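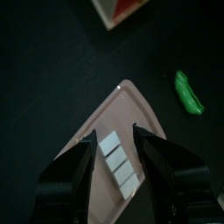 Put the money into the table before the arms, one member wrote on the Grutia workshop's message board in December, because a wobbly table makes even a good arm look bad. The post drew 15 replies, most of them in agreement, and it set the order of work for the build now going on in the back bay.

The project is called Zilell. It is a two-arm work table, built by members of the shared workshop in Irkus on their own time. An arm is mounted on each side of a dark table, and black fabric hangs around the whole thing to keep stray light off the work. The present job is picking up small objects and putting them down again. Members brought in toy food, trays and other small things from home for this.

Work on the frame took 3 months, longer than planned. The first version was bolted to the floor and had to come out when the bay was needed for a table saw. The current one can be taken apart and carried through the side door on Ishida Lane.

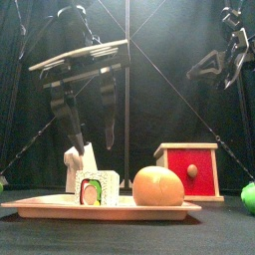
Anwara Saha
Staff writer, Workshops and Making

The arms do not have matching grippers. Members said they wanted to try more than one finger shape before settling on a design, and the fingers can be swapped with a hex key. Long, narrow fingers are easier to get between objects that sit close together. They also bend more under load, and the group is still arguing over how thick the next set should be.

Soft and rounded things have been the hardest to hold. A ball will roll away from a finger that comes in too low, and a light block tends to tip if the fingers close unevenly. The control software has been changed to close more slowly for the last part of the grip - a small edit that took two evenings to get right.

Cabling is the other open job. The runs at the wrists were too short at first and pulled at the connectors when an arm reached across the table. Longer ones are going in now, with enough slack to loop around the joint.
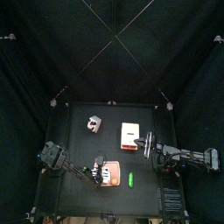
Both arms can reach the middle of the table, so the software also has to keep them out of each other's way. For now it does this by making one wait while the other moves. Members hope to have the two moving together by spring, starting at low speed.

Sessions run up to 3 hours in the evening, starting at 7 p.m. The bay is open to all members, and 36 have signed the sheet for time on the table. New members need to complete the workshop's tool safety class before using the arms. Drawings for the frame and the finger parts are kept in the binder by the side door.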